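Stone-Look Surfaces: Veining, Joints and What Goes Wrong Under the Print

Trade Interview

The technical manager at Clokus handles the complaints the sales counter cannot settle. Clokus distributes stone-effect wall tile and marble-pattern panel to contractors, shopfitters and a few furniture makers, and the technical desk is one person with a moisture meter, a straightedge and a shelf of returned samples. We met at the warehouse on a Wednesday, after the morning pickups were loaded, and talked for most of the afternoon about pattern repeat, substrate flatness and grout.

The manager has been in the business since 2000, first as a setter and for the last 17 years in distribution. The first marble-look tile sold in quantity was, by the manager's account, easy to pick out from across a room.

"You had one picture on the tile, maybe a second one turned around. Once you saw a vein shaped like a hook, you saw it everywhere. People complained that the tile looked fake, and what they were seeing was the repeat. The print itself was decent."

Pattern repeat is still the first item on the manager's list when a customer compares two products. A printed line is made up of a fixed number of faces, meaning separate artwork images, and the boxes are packed from a mix of them. The Pastor series, which Clokus stocks in three grays, has 18 faces. The manager considers that sufficient for a bathroom or a short corridor and marginal for a long open wall.

"On a long wall you will get duplicates, and the arithmetic is simple enough. What matters is whether they end up next to each other. I tell the setter to open several boxes, dry-lay a run on the floor and step back. If two of the same face are touching, swap one or turn it 180 degrees, provided the vein direction allows it."

Vein direction is the qualification that causes arguments. Some artwork is drawn with no dominant direction and can be rotated freely. Other artwork runs on a diagonal, and one tile turned the wrong way reads as a mistake even to a person who could not say why. Clokus marks directional lines on the box end. The manager would like to see an arrow on the back of every piece as well.

"The box goes in the dumpster by ten o'clock. After that the setter is guessing."

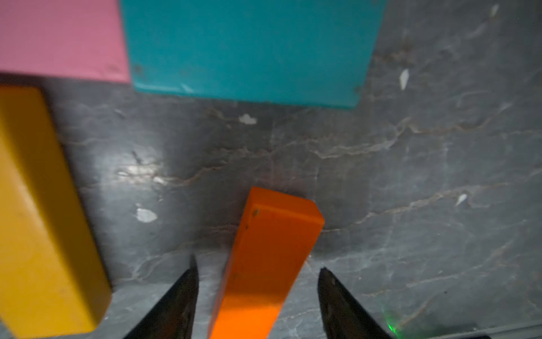 Darker grays bring a separate set of problems. A dark matte face with white veining shows mineral deposits from hard water, and it shows haze from grout that was not fully washed off during installation. The manager estimates nothing about how often this happens, but it accounts for the largest folder in the filing cabinet.

"The customer calls and says the color is uneven. I ask what they clean it with. Usually it is a product with wax or an oil soap in it, put on top of grout haze that was already there. Now you have two layers. You need to take the wax off with an alkaline cleaner first, rinse, let it dry, and then deal with the haze. If you put the haze remover on first it sits on the wax and does nothing."

For cement grout haze on porcelain, the desk recommends a mild acid cleaner made for the purpose, tested on a spare piece and rinsed twice. The same cleaner is ruled out on real marble, which is calcium carbonate and will etch. The two materials get confused more often than the trade admits. The manager keeps a cut piece of each on the desk and turns them over for visitors -- the pattern in the marble goes through to the back, and the pattern in the porcelain stops at the glaze.

Epoxy haze is treated as a separate subject. It does not respond to acid. Within the first day it can sometimes be softened with the remover sold by the grout manufacturer, and after that the work becomes slow.

Asked what a buyer should look at before anything else, the manager answered with the wall. The tile on it came second.

"Flatness. A large piece needs a flat wall more than a small piece does. A small tile follows a bow and you never notice. A large tile bridges it, and the edge sticks out past the one beside it. People see that edge, particularly with a light mounted close to the wall."

The difference in height between neighboring edges is called lippage, and it has two sources. One is the substrate. The other is the slight bow that porcelain picks up in the kiln, which is greatest in long plank formats. Laying planks in a half offset puts the high middle of one piece beside the low end of the next, and the manager advises an offset of one third or less for this reason. Leveling clips help while the mortar cures. They do not flatten a wall.

"I have seen clips pulled so tight that the tile was lifted off the mortar. It looked perfect that afternoon. Tap it a month later and it was hollow along one edge."

Panel products avoid most of these difficulties and introduce some of their own. The longest Clokus carries is 108 inches, chosen to reach a common ceiling height with no horizontal joint. The face is a printed film or laminate over a core, and the better lines have tile joints drawn or lightly pressed into the surface so that a sheet reads as a field of tile. The manager has no objection to printed joints as long as the installer plans around them.

"Start from the corner people look at. If you start at the door and run toward the corner, you finish with a sliver, and a sliver with a printed joint down the middle of it looks terrible. Measure the wall, divide it, and cut the first sheet as well as the last."

Moisture is the second planning item. A panel with a wood-based core must be sealed at every cut edge, including the one hidden at the floor. It should be stored flat in the room where it will be installed, for as long as the data sheet says. At the Histwood apartments, a renovation Clokus supplied last fall, sheets had been left standing on end in an unheated stairwell. They took a curve. Some recovered after being laid flat under weight and others were replaced.

"The contractor asked me whether that was a warranty matter. I said to read the page on storage. It is the second page. I do understand how it happens, because the stairwell was the only space that was free and the flooring crew had the rooms."

A gap has to be left at the perimeter for movement and covered with trim or a flexible sealant. The manager repeated this point three times during the interview and asked that it be printed. Sheets set tight into both corners have no room to grow and will push off the wall at the seam. 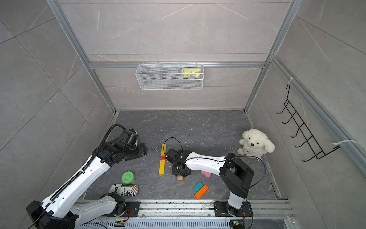 Marble-patterned floor panel with stone-effect tiled walls, seen from above.

Matching a floor to a wall is where customers spend the most time at the Clokus counter and where the manager thinks they are least well served. Samples are small. A dark gray chosen from a square the size of a coaster will look darker across a whole floor, and a light gray on a wall picks up color from whatever is opposite it. The desk lends full-size pieces against a deposit and asks for them to be viewed in the room, upright if they are meant for a wall, in daylight and again with the fixtures on.

"Do not try to match them. You will get close, and close is the worst result. Two grays that are nearly the same look like a delivery error. Go clearly lighter on the wall or clearly darker. Keep the undertone the same -- both warm or both cool -- and leave the rest alone."

On veining, the advice is to let one surface carry the strong pattern. Heavy veins on the floor and heavy veins on the walls meet at the corner at arbitrary points, and the eye goes to the places where they fail to connect. Thin veining on one of the two settles the matter. Grout color should be taken from the background of the tile and not from the vein. A white joint on a gray tile turns every wall into a grid.

Joint width came up next. The tight joints shown in catalogs are possible only with rectified tile, meaning tile ground to size after firing. Even then the manager will not recommend a butt joint. Some width is needed to absorb variation in size, and grout cannot be packed into a gap that does not exist.

"They bring me a catalog page and ask for no joint. That page is a rendering. I can give them a narrow joint in a close color, and from the doorway it will be hard to see."

Randwood, a furniture shop that buys panel offcuts and full sheets for counters and display tables, uses the same material in the horizontal position, and the manager was asked whether that is sound practice. It depends on the wear layer. Wall-grade film scratches under anything dragged across it. Floor-grade and counter-grade faces are built for abrasion and are sold with a rating, which should be on the data sheet. If no rating is given, the manager treats the product as wall-only.

Heat is a further limit. Laminates tolerate a warm plate and do not tolerate a pan from the stove. Porcelain is largely indifferent to it, although the adhesive beneath may not be. For edges on a laminate top, Randwood miters and glues a strip of the same sheet, running the pattern over the corner. The manager thinks this is worth the labor on anything at eye level and a waste on a bench.

Cutting remains the part of the work most dependent on the tool. Laminate-faced panel is cut with a fine-toothed blade, face up on a table saw and face down with a hand-held circular saw, so that the teeth enter through the finished side. Masking tape along the line reduces chipping a little. Porcelain is scored and snapped, or cut wet with a continuous-rim diamond blade. Dry cutting indoors is refused on any site where the manager is present, on account of the silica dust.

Before leaving we asked about spare material. Clokus advises buying full boxes from one production lot and keeping one unopened after the work is finished. Shade codes change between lots, and a discontinued gray cannot be reordered. The lot number is on the box label, beside the caliber. The manager suggests photographing it on the day of delivery and writing it in pencil on the back of one spare tile.

The technical desk takes calls from contractors until four in the afternoon. Returned samples should be sent with the box label if it still exists.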